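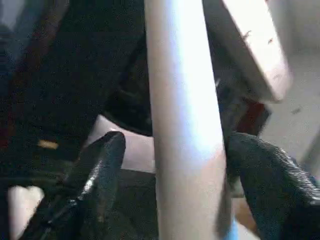

So what did the two sides sign in Drallent? A fishing and ferry agreement that runs for five years and reopens the crossing to Ovimer, which has been shut since March.

I've been following these talks from the cheap seats for a good while now (a plastic chair at the back of the press room, mostly) and I'll admit I'd stopped expecting a signature. Then on 29 August 2018 the two foreign ministers walked in, shook hands twice for the photographers and sat down with their pens out. It was over in 11 minutes!

The text itself is short. Boats from either side can work the Lindemann grounds again, up to a limit of 285 licences, and patrol vessels have to radio ahead before they board anyone. Prisoners didn't get a mention. Neither did the old border markers near Pallby, and a few of us asked about those and got the usual line about a separate track.

Faustine Marchal, who led the mediation, looked knackered when I caught her in the corridor, but she was in a good mood. "They argued over the ferry timetable longer than the fish," she told me. She wouldn't say who gave way on the patrols, and I did try.

Both parliaments still have to vote on it. The government in Ovimer has the numbers, just, while the opposition in Drallent wants the licence limit brought down first and reckons it can drag things out in the upper house. If the votes go through, the first ferry sails 2 weeks later. I've already asked about a ticket, and the woman at the harbour office told me to ring back.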